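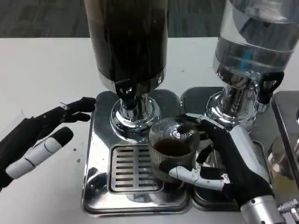
**Iona Prewett**, catering equipment correspondent
8 February 2021

Karagiannis, the contract caterer, has begun serving cold coffee and water from countertop dispensers at the Rolen building in Londico, ending the sale of single bottles on the ground floor. The change follows a trial run in December and applies for now to one serving table. A decision on the upper floors is expected once the first quarter's cleaning and waste records have been checked.

The dispensers were supplied by Clarkerus. Each has an upright reservoir above a chrome spout, with a black tap handle, and stands on its own stainless steel base. A slotted grate is let into the front half of the base, so a glass can be filled where it stands and any drips fall through. The bases are set edge to edge on a plain white tabletop, with coffee next to water.

Karagiannis put the number of bottles sold on the floor in its last full year at 4000. Of these, 1456 were cold coffee and the rest were mostly still water. The bottles were kept in an upright chiller beside the door, which has now been switched off and will be moved to the staff kitchen. Removing it frees one double socket and a strip of wall that the caterer intends to use for a glass rack.

Drinks are served in ribbed glasses and not in paper cups. The caterer tested both in December. Paper cups were quicker to clear, but they moved on the grate when the tap was opened and had to be held throughout. The glasses are heavier and go through the existing dishwasher on the normal programme. An order for 200 was placed before the trial; 191 were still in use at the end of it, and the remainder had been chipped or broken. Karagiannis describes that rate of loss as acceptable and has not asked for a different pattern.
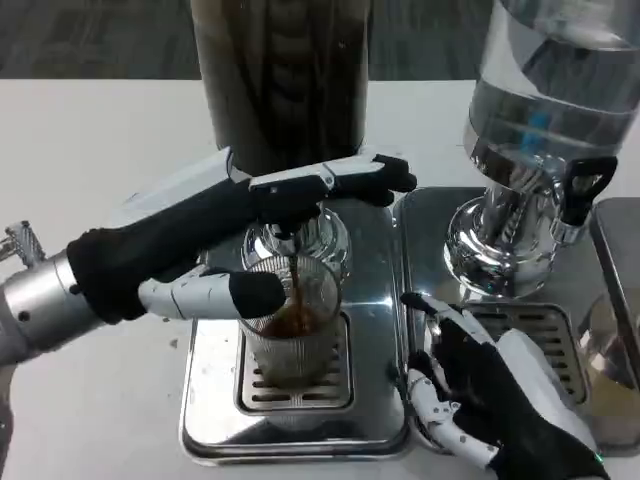
Flow rate was the main point raised during the trial. The coffee tap was first fitted with a wide outlet, and filling a glass from it caused splashing over the rim. Clarkerus replaced the outlet with a narrower one. Filling now takes longer, and the caterer has accepted the delay -- a short queue forms after the morning meetings but clears before the next session begins. The water tap was left as delivered.

The coffee is brewed overnight in the basement kitchen, strained twice and carried up in lidded jugs. It goes into the reservoir before the building opens. Whatever is left at the close of service is thrown away, and the reservoir is washed by hand with the tap removed. The water reservoir is emptied and rinsed on the same round. Staff are asked to record both jobs on a sheet kept under the table, together with the time of filling.

The grates lift out without tools. They are washed after the lunch period and again at closing, and the bases are wiped down with a dry cloth to avoid water marks, which show readily on the polished finish. During the trial an abrasive pad was used on one base and left fine scratches. The cleaning instructions have been reworded, and abrasive pads have been taken off the trolley.

Some limits remain. The reservoirs are not chilled, and on warm afternoons the coffee has had to be topped up from a cold jug. Clarkerus offers a central ice tube as an extra, but it reduces the volume of drink held, and Karagiannis has not ordered it. The spouts also sit fairly low over the grates. Tall sports bottles do not fit beneath them, and a separate bottle filler on the corridor wall stays in service for people who bring their own.

Prices have been changed along with the equipment. Water is now free. Coffee is charged by the glass at the till, at slightly less than the bottled price, and refills are charged at the same rate. The caterer considered a coin-operated tap and rejected it on the grounds of upkeep.

Spare taps and seals are held on site. Clarkerus will service the units twice a year under the supply contract -- descaling of the water spout is included, damage to the reservoirs is not. The first visit is due before the spring break. Occupiers of the Rolen building who need drinks for a private meeting should continue to book jugs through the ground floor desk.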